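Open house at Ulldale, December

The Ulldale baking school opens its doors once a year, and this time we got in on the early slot, starting at 9 in the morning. It is a plain two-story building behind the Nazarenko flour mill, and the parking lot fills up fast. We left the car on the street and walked back. Admission was free, with a ticket you pick up at the front desk. Ours was number 692, which I took for a running count from earlier years, judging by the line.

The first stop is the mill store. You don't see the milling itself, only the sacks and the sifting machine, and a man with a clipboard who explains the grades of flour. He said the school goes through 800 pounds in a normal week and more before the holidays. There was a table where you could rub the different grades between your fingers. The rye was coarser than I expected.

After that you go upstairs to the dough room. It was warm and very loud. Groups were limited to 16 people, and we stood along the wall behind a yellow line while the second-year students rolled and folded. They work butter into the dough in the morning and let it rest twice in the cooler. One student was cutting long strips with a wheel and winding them onto metal cones, each turn overlapping the last. She did a tray in the time it took the guide to answer one question about yeast.

The part I had come for was the presentation room at the end of the hall. The students learn baking there, and they also learn how to set a pastry out for a counter or a breakfast table, and they are graded on it. The tables are pale and bare, and most of the shelf space goes to baskets and trays. The dark woven ones come from a supplier called Andska and are used for anything golden, so that the color shows up.
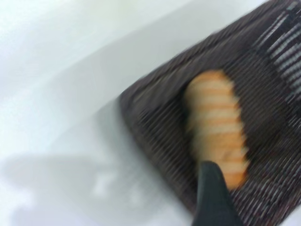
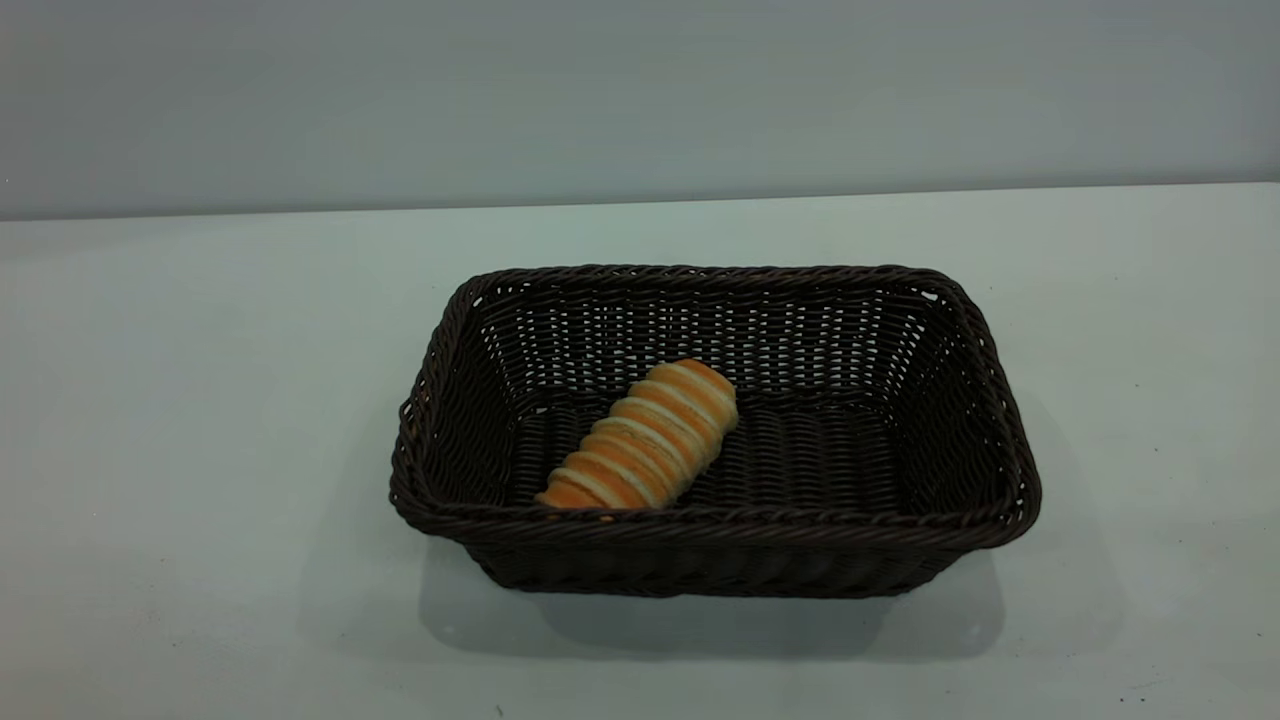 The guide said students start with one piece and one basket and stay with that for the first week. A roll laid straight looks stiff to most customers, she told us, and a slight tilt is what they practice. It sounded fussy to me, but she moved one a little to show us and I could see the difference. The baskets are brushed out after each session – crumbs get down into the weave and are hard to get out again.

Downstairs there is a small shop, open until noon. We bought a rye loaf and 2 spiral rolls, and ate the rolls on the steps outside. They were crisp and not too sweet. The coffee was from a machine and I would skip it.

A few practical points. The stairs are steep, and the elevator is on the mill side, so ask at the desk if you need it. Coats can be left in the hall. The printed guide from Clokonent has a floor plan that still shows the old entrance – use the side door instead. Plan on some two hours with the shop, and go early, as the bread shelves were half empty by the time we left.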